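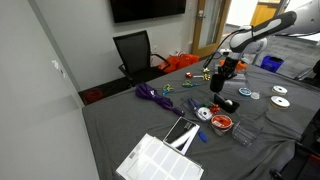 Right, need some sense talked into me. Been asked to run the craft table at the Rindthorpe winter fair again and this year they want a proper make-and-take, kids sit down and go home with something. Last year was just glitter and regret. Cloth on the table is a must for me, plain grey if I get to choose, hides the pen marks and you can bundle the whole lot up at the end. Two pairs of scissors out, the green handled ones and the green and blue, and purple rope for whatever we end up making. What I can't decide is WHAT we make. Options so far are rope stars, little door wreaths, or knotted key fobs. Slot is 50 minutes, ages 5 to whatever, parents hovering. Fee is 2 pounds a go. Anyone done this and lived?

posted by tanglefoot, 2021-11-23

----

mudlark_ann

Key fobs. Every time. Wreaths take up half the table and they want to put EVERYTHING on them, then it won't fit in the carrier bag and there's tears. Fob goes in a pocket.

Have the lengths cut before you open. Don't let them cut from the coil or you'll be out of rope before lunch.

----

Bosun62

Disagree on fobs. A five year old can't tie a decent knot in thick rope, it just springs open. Mum ends up doing it. Then what's the point.

Stars if you must but glue them. Low temp glue only and an adult holding the gun.

And whip the ends or tape them first!! Purple stuff frays like mad if it's the cheap poly sort.

----

mudlark_ann

They can do an overhand knot Bosun. I've had fives do it at library club. Thinner cord is easier I grant you.

----

tanglefoot

No hot glue allowed in the hall. Was in the letter. So stars might be out then, unless PVA holds? Don't think it would in 50 mins.

It's soft rope, not the poly. Frays a bit but slowly. Can melt the ends? or not on this type

----

Bosun62

If it's cotton don't melt it, it'll burn. Tape round twice, cut through the middle of the tape. Job done, both ends sealed.

PVA on rope, no. Still be soggy on the drive home.

----

pennywhistle

Can I just say 2 quid is too cheap. We did fobs at Irnness in July for the gala, charged the same, and after split rings and tape and a new tub of beads we cleared next to nothing. Put it up a bit or ask for donations on top. People do chuck extra in if there's a jar.

Also beads. Get beads with big holes. I bought lovely ones and not one would go over the rope. Sat up the night before poking at them with a skewer.

----

tanglefoot

Price is set by the fair, same for all the stalls. Otherwise I'd agree with you. Jar is a good shout.

----

kettle_on

Late vote for wreaths. Not big ones. Bit of rope in a loop, tie at the top with ribbon, one bell. Looks like Christmas. A key fob doesn't look like Christmas and it's a winter fair, people want to hang something up.

My daughter still has hers from playgroup, it goes up every year looking worse and worse.

----

mudlark_ann

OK that's just a fob with a bigger hole lol. But fair point on the hanging up.

----

Bosun62

That I could get behind. Loop, reef knot, bell. You can teach a reef knot to anybody over seven and the little ones can have it pre tied and just do the ribbon.

Bells: don't get the tiny ones. Small kids, mouths.

----

grandad_pliers

More scissors. Two pairs between a full table is asking for trouble. How many are you seating? We do 14 at the Scouts and there's always a queue for the scissors and somebody snatching.

And are they the sort that cut rope? Kids' ones just chew it.

----

tanglefoot

Not 14! Table takes half that at a squeeze. Grownup does the rope cutting with one pair, other pair is for ribbon. That was the plan anyway. Might bring my kitchen ones as a spare but I hate them getting gunky.

Rope cuts ok if you tape it, tried it last night after reading Bosun. Cheers for that.

----

pennywhistle

Don't bring the kitchen ones. You won't see them again. I lost a perfectly good pair at Irnness and a tea towel.

----

kettle_on

Is anyone else doing ribbon from that Grønli place? The checked one. Ordered a reel for church and it took ages but it's lovely and doesn't slip when you tie it. Satin slips, avoid.

----

grandad_pliers

Had theirs, bit stiff I thought. Cut up an old shirt, free, ties better than any of it.

----

kettle_on

Stiff?? Mine's soft as anything. Maybe you got the wired one.

----

grandad_pliers

Could be. Had a wire in the edge now you mention it

----

mudlark_ann

Back to the cloth, clip it under or weight the corners. Draped cloth plus toddler = everything on the floor. I use bulldog clips. Used to use Tratesix ones from the market but the springs go, get metal.

----

Bosun62

Or leave the cloth off. Wipe the table down after. Never seen the need.

----

mudlark_ann

You've never had to give the table back to a village hall then. They check for felt tip!

----

tanglefoot

Cloth is staying Bosun, sorry. Clips noted, I've got some on old paperwork somewhere.

Think I'm going: small rope loop, reef knot or pre tied, ribbon, one big bell. Will make a few to hang up on the front of the table so they can see what it's meant to look like. Any thoughts on how long to cut the rope? Don't want to waste it, I only have the one coil

----

Bosun62

Wrap it round a saucer, then add a hand's width each side for the knot. Cut one, tie it, see if you like it, THEN cut the rest. Don't do the lot off a guess.

----

kettle_on

Saucer sounds big, I'd go round a mug. Saves rope as well. And put name tags on, they all look the same and there's always a row over whose is whose.

----

tanglefoot

Mug it is. Off to find bells. Will report back after if I still have my eyebrows.

----

pennywhistle

Take a flask. The tea queue at Rindthorpe is shocking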